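Chapter 9
Choosing a Small Robot Arm: The Biten Kit and the Goklow Service

In the last chapter we looked at large arms that are bought together with their fence, their controller and a service contract. Many workshops and colleges do not need so much. They need an arm which sits on a bench, which two people can put together on a Friday afternoon, and which can be opened again when something must be changed.

In this chapter we compare two ways to get such an arm. The first is the Biten kit, which is sold as parts. The buyer does the assembly, the wiring and the calibration. The second is the service offered by Goklow, where the arm arrives already built and is rented for 12 months. The prices are near to each other over one year, but the work that is left for the buyer is very different.

The chapter has three aims. You will learn to read the data sheet of a small arm, and to see what the sheet leaves out. You will learn to estimate the hours of labour behind a kit. Finally, you will practise writing a short recommendation for a buyer, using the case of the Clernasley training centre, which must equip one room for 60 students.

9.1 What the word "kit" covers

Sellers use this word in a loose manner. The Verbeke catalogue, for instance, calls a product a kit even when only the gripper is left to be mounted. Biten uses it in the strict sense: plates, brackets, motors and cables come in separate bags. For our purpose, a kit is any arm whose joints are fastened by the buyer.

This definition has a practical result. If the buyer fastens the joints, the buyer is also responsible for their zero position, and the position must be checked again after each repair. In a small arm the motors sit at the joints themselves, and their cables must follow every movement of the links.

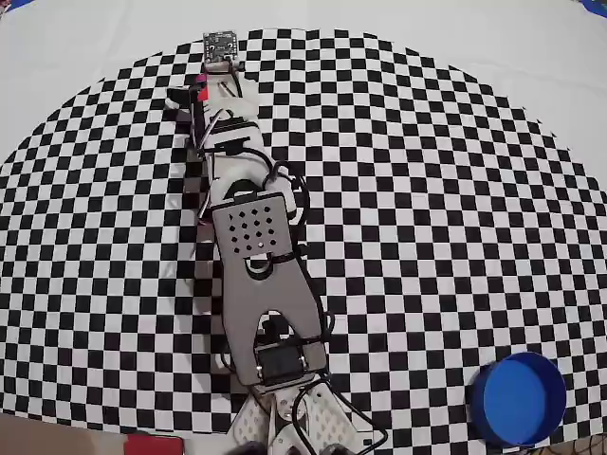
For this reason the length of the cables is the first thing to look for in the data sheet. A cable that is too short will pull on its connector when the arm is fully stretched, and one that is too long can catch on objects on the bench. Biten gives the lengths in a table, while Goklow gives them only on request.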